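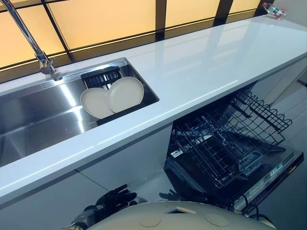

Kitchen sink, white counter, rack sitting inside the basin

Low water pressure at kitchen faucet only, rest of the house is fine
Posted in Plumbing, 17 June 2023

We moved into a house in Ocampo last September and the kitchen faucet has been getting weaker ever since. It started out normal. Now filling a pasta pot takes 4 minutes. Hot and cold are the same. The bathroom sinks, the shower and the outside spigot all run fine, and the washing machine fills as fast as it ever did.

What I have done so far: unscrewed the aerator and soaked it in vinegar overnight, checked that both shutoff valves under the sink are fully open, and looked for kinks in the supply lines. The aerator did have some white grit in it and the flow was better for two days, then it went back to a trickle.

The faucet is a Senilell, left by the previous owners with no paperwork. We do have hard water here. The house has a Forklow softener in the garage but I don't know if it's working. I would like to avoid replacing the whole faucet if I can. Any ideas on what to check next?

-- drywell_6

Posted by copperelbow

If hot and cold are equally weak, it's most likely something after the point where they mix. That means the aerator, the spout or the cartridge. Two bad shutoff valves at once is possible but less common.

Do this before you buy anything. Close both shutoffs, put a bucket underneath, and disconnect the cold supply line from the faucet end. Point the line into the bucket and have somebody open the valve slowly. If you get a strong stream, the valve and line are good. Do the same with the hot, and be careful, it can scald.

If both are strong, the blockage is in the faucet. Take the aerator off and run it that way. Still weak? Pull the cartridge. On most single-handle models there is a small set screw under a cap, then a retaining nut. Close the shutoffs again first and plug the drain so you don't lose the screw. Rinse the cartridge, soak it in white vinegar, and look down into the body for scale or bits of rubber. Old supply line washers break down and the pieces get carried up and stuck there.

The two good days after you cleaned the aerator tell me there is loose grit in the line. Once the cartridge is out, cover the opening with a towel and crack each valve for a second to flush it. Leave the aerator off for the first minute after you put everything back together.

Also check the salt level in the softener. If it's been empty since you moved in, that would explain the scale.

Posted by tworiver_gal

Had the same thing. I put in a Flukirix aerator and it fixed it. 12 dollars. Take the old one to the store to match the threads -- I guessed and had to go back.

Posted by mudsill

Is it a pull-down sprayer? If so there is often a little screen or check valve where the hose meets the spray head, and that clogs before anything else does. Unscrew the head and look in there. Mine was packed solid.

I disagree with the person who said just swap the aerator. You already cleaned yours and it came back in two days, so a new one will plug up too until you flush the line.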